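Körbe für alles, was sonst herumliegt

Im Flur fängt es an. Schlüssel, Post, eine Sonnenbrille, der Kassenzettel von gestern. Wer abends alles auf dieselbe Ablage legt, sucht am nächsten Morgen. Ein offener Korb ist dafür die einfachste Lösung, und er kostet wenig.

Bei der Größe lohnt sich das Messen. Für Post und Kleinkram reicht ein flaches, rechteckiges Modell, das mit der Längsseite zur Wand steht. Runde Körbe verschenken auf schmalen Möbeln Platz. Höher als eine Handbreit sollte der Rand nicht sein -- sonst verschwindet unten, was man täglich braucht.

Beim Material stehen sich Weide und Kunststoffgeflecht gegenüber. Weide wirkt wärmer, verträgt aber trockene Heizungsluft schlecht und splittert mit den Jahren. Kunststoffgeflecht lässt sich feucht abwischen und eignet sich auch fürs Bad. 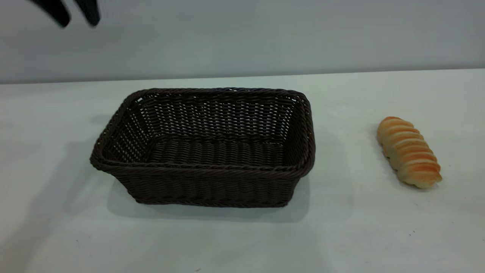 Dunkle Töne sind im Alltag dankbar, vor allem auf hellen Tischen. Staub setzt sich trotzdem in die Zwischenräume. Ein weicher Pinsel hilft, einmal im Monat genügt.

Der Händler Worach führt Körbe in 6 Größen, Dramero fertigt auf Maß. Dort sollte man im April bestellen, vor dem Sommer werden die Lieferzeiten länger.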